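Hendance workshop, cell 2 – two-arm clip handling
Inspection checklist following gripper contact fault
Completed 5 April 2025. Reference procedure: Flostgate cell safety sheet, current issue.

Reason for inspection

The left arm stopped on a force limit during a clip pick while the right arm was inside the shared zone. The log shows the two grippers in contact at low speed. No one was inside the guard line. The cell was held, isolated and inspected before any further automatic running. Items are marked Pass, Fail or Monitor. Comments apply to the item directly above them.

Section A – Isolation and guarding

A1. Main isolator off and locked. Pass.

A2. Both arms supported before brakes released. Pass.
Comment: the right arm drops slightly on brake release. Within the limit on the sheet, but keep hands out from under the forearm.

A3. Emergency stop, operator side. Pass.

A4. Emergency stop, rear. Fail.
Comment: button latches but needs a second push to register. Contact block to be replaced. The cell stays out of automatic until this is done and retested.

A5. Guard door switch. Pass.
Comment: cable tie missing at the lower bracket, replaced at time of inspection.

Section B – Fault record

B1. Log downloaded and saved. Pass.
Comment: the stop came 700 ms after the right arm was given leave to enter the zone. The left arm should have reported clear first. It had reported clear from the previous cycle and the flag was not reset.

B2. Force limit setting matches the sheet. Pass.

B3. Zone flag reset at start of each cycle. Fail.
Comment: the reset line sits inside a branch that is skipped when a pick is retried. Any retry therefore leaves the old flag standing. This is taken as the cause of the contact. Correction passed to Vulden, who hold the control program. Do not edit it on the cell.

B4. Retry count reviewed. Monitor.
Comment: retries have been set to 2 per clip. Leave as is until B3 is closed.

Section C – Grippers and work surface

Carried out at reduced speed in manual mode, pendant in hand, with A4 covered by a second person standing at the operator side stop. One arm is moved at a time. Clips are put down by hand and both grippers brought to the pick position, so that clearances are judged with the parts where they would be in use.

C1. Finger surfaces, own hand and opposing hand. Monitor.
Comment: pale scratches and scuffs on the dark grey fingers. Chipped patches and dusty white marks on the left finger of the hand carrying the wrist camera, mostly along the upper edge. Fingers remain usable. Run a gloved thumb along each inner face and reject any finger with a raised edge that catches.

C2. Clearance between opposing grippers at pick position. Fail.
Comment: the tapered finger of the opposing gripper comes in from the upper left and ends close to the clip being picked. A second clip is partly under it. Clips are not to be set down this close together until the zone fault is closed. 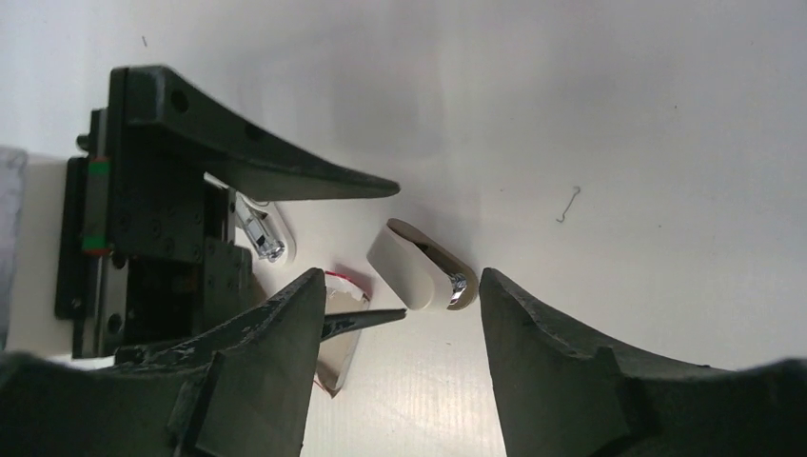 C3. Loose matter on the table. Fail.
Comment: thin, dark, curled piece on the right, either wire or hair. A small tan card-like piece with a red and white marking lies partly behind the left finger. Clear the table before each run and add the check to the start-up card.

C4. Finger fixings and carriage screws. Pass.
Comment: all checked with the torque driver. Paint marks renewed where worn.

C5. Guide rail travel. Pass.
Comment: full travel by hand, no tight spots. Wipe only – no spray grease near the clips.

Section D – Before return to automatic

D1. Rear stop contact block fitted and tested from both arms' running state.

D2. Corrected program received from Vulden and version number entered in the cell book.

D3. Forced retry test, both arms, at reduced speed. The right arm must wait outside the zone on every retry. One early entry fails the test.

D4. Run of 2,000 cycles with the guard closed and no force stops. Finger inspection (C1) repeated at the end of the run.

D5. Clip spacing on the table reset to the distance on the Nzioka fixture drawing.

D6. Lock removed by the person who fitted it.

Status at close of inspection: cell held. A4, B3, C2 and C3 open. Next routine inspection remains in June, whatever the date of return to service.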